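Guest Room FAQ – Conmont House

What time can I check in?
Any time after 2 in the afternoon. If you will be later than 9, let Zlata Shevchuk know.

Is bedding provided?
Yes. The bed is made up before you arrive. Spare blankets can be requested at the desk.

Can I use the shelves?
Please do. Move things over if you need a cube or two – just don't stack anything on top.

How do I clean the floor if I spill something?
Use a cloth and plain water. Don't use wax or spray polish, as the floor is shiny enough and gets slippery.
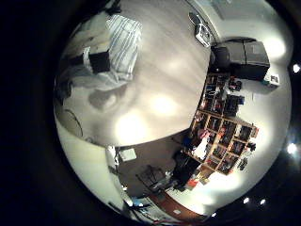 Felt pads are in the desk drawer downstairs if you want to shift any furniture.

Do you change the sheets during a stay?
Once a week, or sooner if you ask. Leave used sheets outside the door before 10.

Is there a deposit?
Yes, $100, returned when you hand back the key. For stays longer than 31 nights, talk to Bohdan Harasym first.

Who do I call at night?
Dial 243 from the hall phone.

Last updated May 5, 2018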